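The spreadsheet had five rows when I started it

I have put off writing about the budget for a while, mainly on the grounds that writing it down would require me to add it up. Luminița Preda, who shares the office and half the costs with me, has now added it up for both of us and left the total open on my screen over lunch. So.

We allowed 4000 for the gripper end of things. I felt very grown-up about that number. I had gone through the Dristen catalog with a highlighter, I had a quote from Kołodziej as a second opinion, and I had a line that said "misc." with 103 in it. I would like to meet the man who typed 103 and ask him what he thought a cable cost.

The gripper itself came in close to the quote. It was everything with the word "adapter" in it that did the damage. Mounting adapter, cable adapter, an adapter for the first adapter that Dristen describes as "recommended" and Luminița describes as a ransom note. The dark gray finger and that row of little teeth under the housing are what most of the money looks like once it's bolted together.
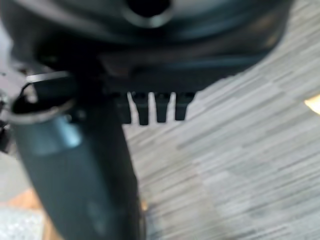 What I'd put in the budget if I were doing it again

Spares, first of all. I priced one of everything, as if parts lived forever. The fingertips are a wear item, which it says on page 46 of the manual, and I stopped reading the manual well before page 46. Kołodziej sells them in sets and Dristen sells them singly, and the set works out cheaper if you can stand to have that much money sitting in a drawer. We now have a drawer.

Second, delivery. I had Naltetti down as the cheap option for mounting hardware, and so they are, right up to the checkout page. Their shipping is charged per parcel and they are very fond of parcels. Luminița phoned and got two orders merged into one, a thing the website swears is impossible.

Third, somewhere to put things. I had a row for the arm, a row for the gripper, a row for software, and no row at all for anything the arm might need to stand near, reach for or be kept away from. Mustari makes a lovely modular workcell with leveling feet and a price you have to request by email. I requested it. I then closed the email and went for a walk.
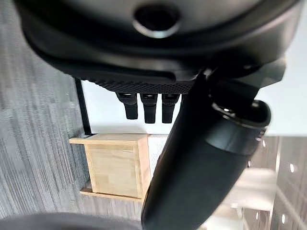 Furniture was the one place we came in under, purely by lowering our standards. Once the Mustari figure was off the table we could ask what we needed at floor level, and the list was short and mostly made of wood. A pale box of joined boards sitting on the carpet does not look like capital equipment, and I have entered it under "fixtures" with a straight face. Luminița wants a separate column for things that never had a part number. I think she's right, but it would mean a sixth row's worth of formulas and I broke the last ones.

Next up is the July order, which has to cover a second set of fingertips, the longer cable, and whatever Dristen has decided is recommended this time. I've raised "misc." – considerably – and Luminița has locked the cell so I can't spend it on the catalog. If anyone has bought from Naltetti lately and knows how to get the parcels merged without phoning, please leave a comment. She says it's my turn to call.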